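Ticket 158 - Arm stops between the racks during tube transfer
Site: Wanari, demo bench
Status: Closed
Opened by: Gilang Tuhumury
Open day: October 2021

Gilang: Had the first school group through the Wanari open day this morning and they loved it! Kids three deep at the barrier, and every one of them wanted to name the arm. One snag to log. On the third run of the tube transfer it got partway across, stopped dead and threw a "target not reached" message. Cleared it, homed it, same again two runs later. Speed was at 600, same as our September rehearsal.

What I've tried so far:
- restarted the controller - no change
- re-taught the pick point on the first box - no change
- dropped the speed to 200 - ran clean, but it's slow enough that people wander off to the Kesow stand

I'm resetting for the next try with both tube boxes open on the table and the gripper open over the gap between them. The green racks are great for this, by the way, you can spot the tubes from the back of the room. 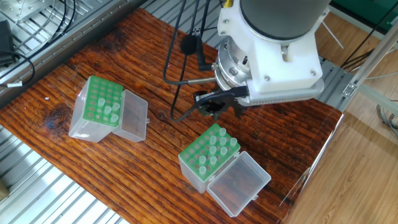 Ikhsan Nair: Before you touch the speed again, check which waypoint file is loaded. We saved a new one for Noiphan after rehearsal and the travel height in it is lower. At full speed the arm overshoots that point a little and the controller calls it a miss. Slow it down and it lands inside the limit, so it looks fixed.

Gilang: You're right, it was the Noiphan file! Loaded the Gendlow one, checked the travel height, put the speed back to 600. Ten runs straight through with no stops, and a round of applause on the last one. A girl in the front row asked if it could do her chemistry homework.

Ikhsan: Lovely. Can you rename the Noiphan file so it doesn't get picked up again?

Gilang: Done, it now has OLD on the front. Closing this one. Next group is due after lunch.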